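Wunance Grip Monitor, for arm-mounted grippers
Part no. 1765. Service notice, June 8, 2021

The Wunance Monitor stops the arm when finger force passes its limit. Units from batch 17 have been known to stop it when finger force passes nothing at all. A thin bowl rim is enough to upset them.

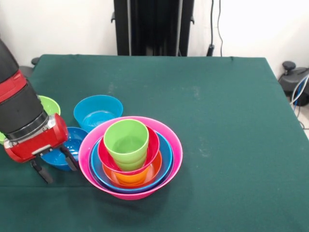 Photo: Natalie Naylor / Dornstead

Affected units log fault 128 and hold position — politely, and until someone resets them. Keep hands clear while the arm is holding. It may look asleep.
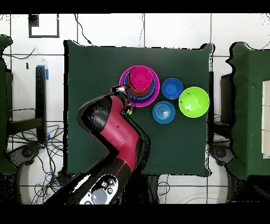
Malsha Kanagaratnam writes that hers tripped twice before lunch and that the reset button "should come with a chair."

Replacement boards ship free. Until yours arrives, set the force limit to 200 and stay near the stop button.
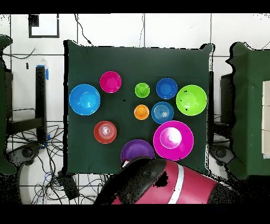

Gripper at the purple bowl, dishware sorting table.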